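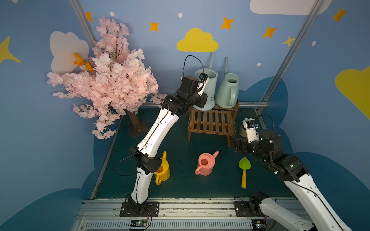
Fivau Two-Arm Cell: Frequently Asked Questions

What is included?
Two arms, two grippers, the mounting rail, base plates and cabling. Props and wall panels are ordered separately under the Greno catalog.

Do the arms have to be mounted on the rail?
Yes. Both bases bolt to black plates on the same aluminum rail. Calibration assumes this layout and is lost if a plate is moved.

Can I use my own objects?
Yes, up to 300 grams each. Watering cans, small pots and hand tools are common choices. Thin spouts and handles need a slower approach speed, set in the Clurkon control panel.

How many recordings does the base license cover?
100 per month. The extended license covers 477. 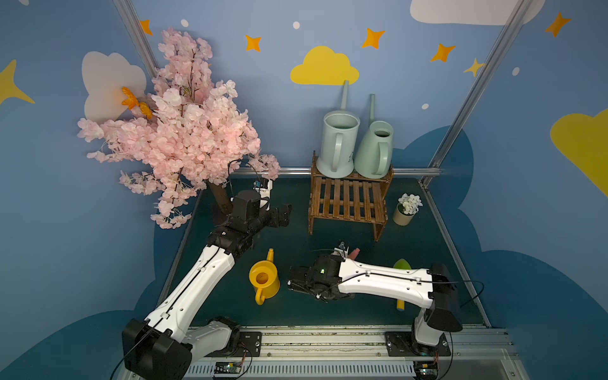
The two-arm cell with props in place
Answers by Didier Collet, Applications Engineer, Fivau

Does background decoration affect results?
It can. Painted panels such as the blue ones with clouds and stars are supported, but run the vision check again after any panel change.

Can both arms work on the same side of the table?
Only with shared-zone mode on. Without it, the second arm holds until the first has left the zone.

How do I route the cables?
Clip them along the white links and leave a loop at each joint. Check the clips every 5 operating hours during the first month.

Is the wrist camera sold as a spare part?
Yes, through Pichon. Quote the serial number on the base plate.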